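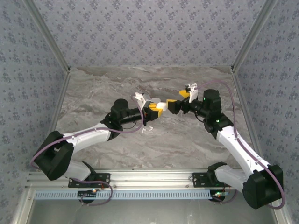
The Ferry Bell

Dolores Pettigrew came to Imthorpe in September with one suitcase and a letter from the parish. The letter said that the bell of the old ferry house had to be rung every evening at six, and that the person who rings it may live upstairs without rent. She was sixty-one years old and she had never rung a bell.

The ferry did not go anymore. It had stopped when the bridge at Flindgate was opened, and the boat lay upside down in the grass behind the house. But a rule in the parish book, written in 1649, said that the bell must sound "so long as there is water", and there was still water.

On the first evening she pulled the rope too softly and the bell made only a small cough. On the second evening she pulled too hard and fell against the wall. On the third evening a man was standing on the other side of the river, and when the bell had sounded he lifted his hat.

He stood there the next evening also. He was tall and he wore a brown coat which was too warm for the season. After he lifted the hat he walked away between the willows, always in the direction of Drurno.

She asked in the bakery who he was.

"That is Helge Boström," said the girl. "He was the last ferryman. He does not cross the river now."

"There is a bridge," said Dolores.

"Yes," said the girl, and gave her the change.

In the ferry house there was a drawer with the old passenger books. Dolores read them in bed, because the nights were long and the radio found only one station. The ferryman had written each trip with a pencil. Two sheep and a priest. A wedding, with much noise. A woman with a clock. On the last page stood: Thursday, one passenger, Mrs. Ayala, to the other side. Then nothing more. The fare was 17 pence, and it was not marked as paid.

She thought about this page for several days. She was a bookkeeper for most of her life, and an open sum was to her like a stone in the shoe.

On Thursday she rang the bell at six, and when he lifted his hat she called over the water. The river is not wide there, but she had to shout.

"Did Mrs. Ayala pay you?"

He held the hat against his chest. For a long moment he did not answer, and she was afraid that she had been rude.

"She said she would pay on the way back," he called.

The water went by between them. A duck went by with it. Dolores looked at the boat in the grass, and then at her hands, which had become hard from the rope.

"How much work is it," she shouted, "to turn this boat around?"

He put his hat on again. Then he began to walk along the bank, not toward Drurno this time, but upstream, where the bridge was. It would take him almost an hour. She went inside to put on the water for tea.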